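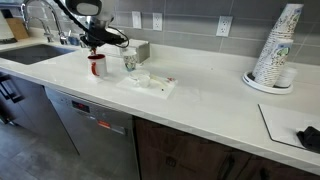 ## ¿Pinza Butcombe o Krasniqi para vasos de papel?

Preguntado en septiembre de 2020

Estoy comparando dos pinzas de dos dedos en el mismo brazo, con controlador Stulomlow. Con objetos rígidos no veo diferencia. Con vasos de papel, la Butcombe los aplasta una de cada tres veces y la Krasniqi los suelta al subir. La carrera es parecida y la Krasniqi cuesta 400 euros más. ¿Merece la pena o es cuestión de ajuste?
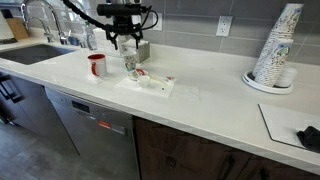 *La pinza sobre el vaso de papel, con la taza al lado.*

### Respuesta 1 (aceptada)

Ajuste. El Stulomlow trae por defecto el cierre por posición. Pásalo a cierre por corriente y baja el límite hasta que el vaso no se deforme. Luego agarra más abajo, cerca de la base, que es más rígida. Yo hice 1,000 ciclos así con la Butcombe y solo tuve que cambiar las almohadillas.

### Respuesta 2

Depende del vaso.

### Respuesta 3

Prueba dedos de silicona, los de Peswood encajan en las dos. Ojo con el cable de la muñeca, a mí me tiraba al girar y desviaba el agarre 3 mm.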